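Grollness opens a second packing hall in Galville, and we're hiring

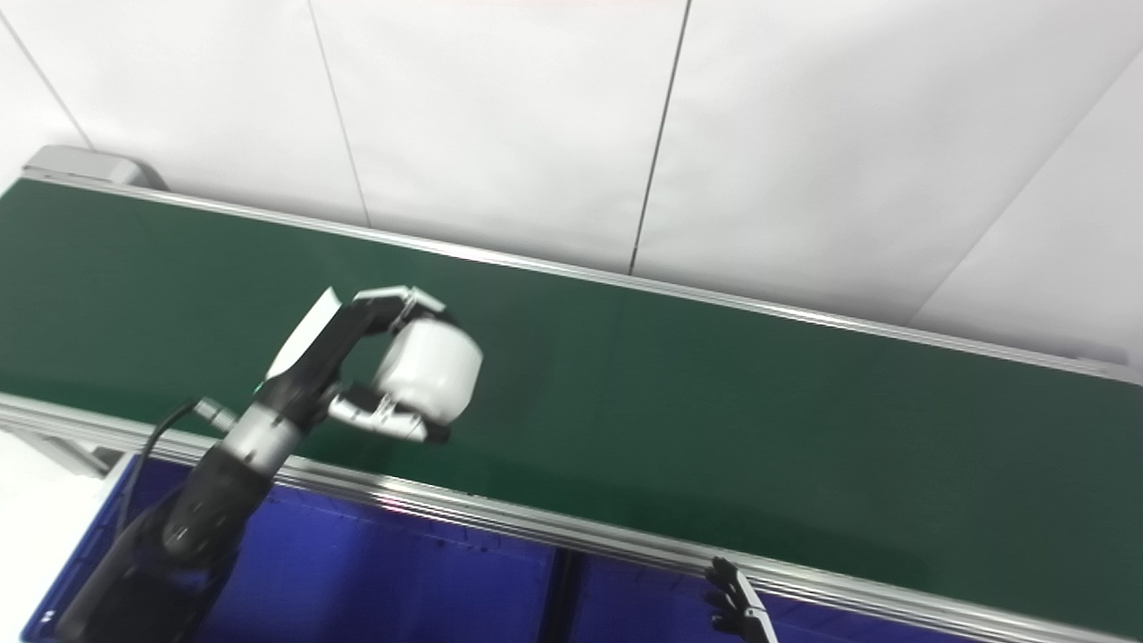 A green conveyor belt with metal side rails.

GALVILLE, December - I've been putting off writing this until the paint was dry, but I can't sit on it any longer. Grollness is opening a second packing hall in Galville, just off Menon Road, and we're looking for 18 new people to come and work in it!

If you've bought our oatcakes or our ginger biscuits in the last few years, you'll know we've had trouble keeping the shops stocked. Last winter we ran out of ginger altogether for 2 weeks (sorry again to everyone who wrote in - I read every letter, including the cross ones). The old hall was built for a much smaller bakery, and we'd simply run out of floor.

The new jobs are a mix of packing, dispatch and cleaning, with 2 places for trainee bakers who'll spend their mornings over at the old site learning from the early crew. You don't need to have worked with food before. We'll train you, we'll pay you while you're training, and the shifts are fixed so you can plan your week round school runs or whatever else you've got going on.

I'm especially pleased about the bus. The 89 now stops at the end of Menon Road from six in the morning, which we'd been asking for since before I joined, and it means you can get to an early shift from the far side of town without a car.

We'll also be packing for our friends at Vultard, who make the seeded crackers and have been sharing our lorries for a while now. Their range stays exactly the same, boxes and all.

Application forms are at the front desk of the Galville bakery shop, or ask us to post you one. There's a get-together in the staff canteen at half past four on opening day, with tea and a frankly silly amount of shortbread - please do come along, even if you're only after the shortbread.

Press enquiries: the Grollness press desk, Galville bakery.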